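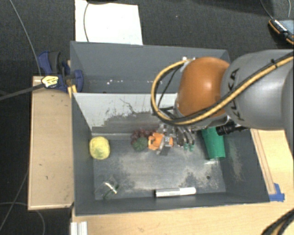

Na-rae Shin wrote in after the last issue to say that a mixed bin is a sorting job somebody has put off, and that the play-food pieces should never share a bin with cups and markers in the first place. She would like every returned set sorted at the desk, with the borrower still standing there, and the mixed bins withdrawn.

We have had several letters along those lines, so this item covers how the two-bin check works at present, what it catches, and what changes in December. It applies to loose play pieces at both Lightfoot rooms, Suta and Watulard. Boxed games and puzzles have their own procedure and are unaffected.

## Why the bins are mixed

The loose stock now stands at 3000 pieces. Most of it goes out in cloth bags and comes back in cloth bags, and the bag that comes back rarely holds exactly what went out. A kitchen set returns with a marker in it. A drawing set returns with a bunch of grapes. Sorting at the desk was tried for one term and dropped: the line reached the door on Wednesday afternoons, and pieces sorted in a hurry went into the wrong tray at a rate that made the trays unreliable for everyone else.

Under the present method, returns are emptied into one bin of a pair. The bins share a dividing wall, so pieces can be moved across with a short reach and nothing has to be carried over open floor. Grapes, a green cup and a marker in the same bin is a normal load. Checked pieces go over the wall. When the first bin is clear, the second is emptied into the category trays and the pair changes roles.

Josphat Lyimo has kept the log at Suta from the beginning and objects to calling the first bin "dirty." It is labeled IN. The other is labeled CHECKED. Please use those words on the sheets.

## The nine categories

Trays are arranged along the wall in this order:

1. Play food, whole items
2. Play food, parts and halves
3. Cups, bowls and plates
4. Utensils
5. Drawing and writing
6. Blocks and connectors
7. Figures and animals
8. Clear plastic, any use
9. Unidentified

Category 8 confuses new sorters, so a word on it. Transparent pieces are separated by material and not by purpose. They are hard to see against other stock, they show scratches early, and a cracked one has an edge. Grouping them means they get inspected under the lamp together. After inspection they are released to whichever category they would otherwise belong to.

Category 9 is for anything that takes longer than a few seconds to name. It is emptied once a month by two people working together. Do not guess. A piece in Unidentified is easy to find, and a piece guessed into Blocks may stay there for a year.

## Order of removal

The order below is the one on the laminated card. It was revised after the spring audit.

**Large and rigid first.** Cups and bowls come out before anything else. They hide small pieces underneath and inside. Tip each one over the IN bin before moving it. A tapered cup will hold a grape or a pen cap at the narrow end without rattling.

**Clusters second.** Toy grapes and anything else made of several joined parts should be lifted by the main body. Pulling one berry is the commonest cause of damage in Category 1. If a berry comes away, both parts go to Category 2 with a slip.

**Single play food third.** Vegetables with a bumpy surface need a longer look than smooth ones. Dirt sits between the bumps and does not show under ceiling light. Turn the piece once fully under the lamp.

**Long and thin fourth.** Markers, spoons, brushes. These tend to settle flat along a wall of the bin, where they are easily missed on a quick look. Run a hand along the foot of all four walls.

**Clear pieces last.** By this stage the bin floor should be visible, and clear plastic is much easier to find on a bare dark floor than among colored pieces. We chose the dark grey bins over the white ones with this step in mind. The white ones are still in use for linens.

## Markers

Markers cause more trouble than any other single item. The rule is that a marker found in a return bag is uncapped, tested with one stroke on the scrap pad, recapped until it clicks, and placed in Category 5. A marker that gives no line is discarded. A marker with no cap is discarded whether or not it writes.

Several sorters have been saving capless markers in a jar at Watulard in the hope of matching them to loose caps. The jar has been emptied. Caps are not interchangeable between makers, and a poor fit leads to ink on the play food, where it does not come off. The pale items suffer most.

## Results of the count

Josphat drew 100 pieces from the CHECKED bin at Suta and examined each one again without knowing who had passed it. Of these, 91 were clean, intact and ready for a tray. The remaining 9 broke down as follows:

| Fault | Pieces |
|---|---|
| Soil in surface texture | 4 |
| Hairline crack, clear plastic | 2 |
| Ink mark | 2 |
| Small piece lodged in cup | 1 |

Four out of nine were soil in texture, and all four were vegetables. This is the reason for the full turn under the lamp, which was previously written on the card as "inspect." The word was too loose. People were inspecting one side.

The same exercise has not been done at Watulard. It is planned, and the figures will be printed here whichever way they fall.

## On Na-rae's proposal

Her argument has two parts and they deserve separate answers.

The first is that pieces are damaged by lying together. We have looked for evidence of this in the repair slips and found little. Play food, cups and markers are all light. The bins are filled to a shallow depth, and the limit line is marked on the inside wall with tape. Damage on the slips is nearly always described as present on arrival or as caused by pulling. A bin loaded above the tape is a different matter, and anyone who sees one should split the load.

The second part is that mixed bins hide shortages. A borrower returns a set with a piece missing, the set is emptied in with others, and there is no longer any way to say whose set was short. This is correct. The present method accepts that loss of information in exchange for a shorter line. Josphat's log puts the number of pieces written off in the last full year at 66 for both rooms together. We consider this tolerable. Na-rae does not, and she points out that some of the 66 were the only piece of their kind, after which the set could not go out.

A partial measure has been agreed. From December, sets with a red tag will be checked against their list at the desk before they go into a bin. Red tags are for sets containing at least one piece we cannot replace. Everything else will continue as now.

## Bins and trays

The bins are the Vato deep pattern with sloping walls. Two practical points:

- Scuffs on the floor of a bin are cosmetic. Pale streaks appear within weeks and do not mean the bin is dirty. Report a bin only if a fingernail catches in the mark.
- Wipe the bin floor when the pair changes roles, and leave it upside down on the rack until dry. Pieces put into a damp bin pick up lint.

The trays at Suta have been relabeled on the short side, to match how they are pulled out. Watulard labels remain on the long side until the shelving is moved.

## Corrections to the card

The laminated card still lists ten categories in the footer. There are nine. "Wheels and axles" was merged into Category 6 and the footer was missed. Please strike it out by hand — replacement cards are being printed and will be left in the top drawer of the sorting bench at each room.

The card also says that berries are to be glued on the day. They are to be slipped and set aside. Gluing is done in one batch with the window open.

Letters on the red tag arrangement are welcome, particularly from Watulard, where the desk is narrower and a list check may not fit next to the scanner. Na-rae has asked for the tagged sets to be reviewed after one term, and they will be.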